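The kettle is already going when I get there, and I'm told to sit anywhere that isn't the chair with the bag of onions on it. I've come to Hovdale to talk about a kitchen counter. I explained this on the phone and I explain it again at the door, and the owner, who asked me to leave her name out ("my sister reads your column, she'd never let it go"), laughs at me both times.

She has lived in this apartment for 19 years. For most of them, she says, the counter was where the mail went. And the keys, and the school forms, and a blender she used twice.

"I was cooking on the stove lid," she tells me. "I'd put the board on top of the burners and chop there, and then I'd have to move the board to turn the burner on. For years! And I thought that was just what a small kitchen was like."

The change started last July, when the old countertop had to come out after a leak. She paid 1,048 dollars for the new one, marble pattern, white with gray running through it, and she still winces when she says the number. The tiles she kept. The installer wanted to take them down and she wouldn't hear of it.

"Everybody has an opinion about my tiles," she says. "My sister says it's like cooking in a swimming pool. Well, I like swimming pools."

I like them too, for what it's worth. I have a plain white wall behind my own stove and I went home feeling a bit sorry for it.

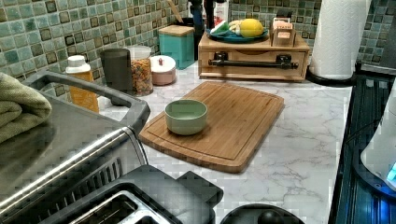 The counter in Hovdale, with the bamboo board in its usual spot and the jars along the tiles.

I ask her about the board first, as it takes up so much of the room. Doesn't she ever put it away?

"Never. If I put it away I order takeout." She runs a finger along the groove. "I had a flat one before, no groove, and every tomato ended up on the floor. My kids gave me this one. It's the best present they ever picked, and they were trying to be funny."

The little green bowl is for whatever she's just chopped, garlic mostly. It lives on the board or in the sink (her words), and it has never once made it to a cupboard.

Then we get to the back row, and she gets up from the table for this part. Her rule is that anything used every day can stay out, and anything else has to go behind a door. The clear jar of cereal is the exception she's a little embarrassed about.

"It's orange and red and green, it's basically candy," she says. "But it cheers me up in the morning. And when it was in the box, in the cupboard, it went stale, and then I'd buy another one."

The short pink canister with the knob on its lid is her favorite, and she found it at a yard sale. The teal box with the wooden lid was bought new, on purpose, to go with the tiles. "That was me being fancy," she says.

What I really want to know about is the wooden riser with the drawer, because I've been looking for one like it for ages. She bought hers secondhand and swapped the handle for the long black one herself, which took her 7 tries with a borrowed drill. The drawer holds tape, matches, rubber bands and "one key that doesn't open anything." On top goes the blue plate, for lemons and odds and ends of produce.

"If I can see a lemon I use the lemon," she says. "In the fridge drawer I forget I ever had it, and then in a month I've got a little brown rock."

And the mail? She points to a hook by the front door, with a cloth bag hanging from it. It looks extremely full. She says she goes through it when the bag starts to slip off the hook, and pours me another cup of tea.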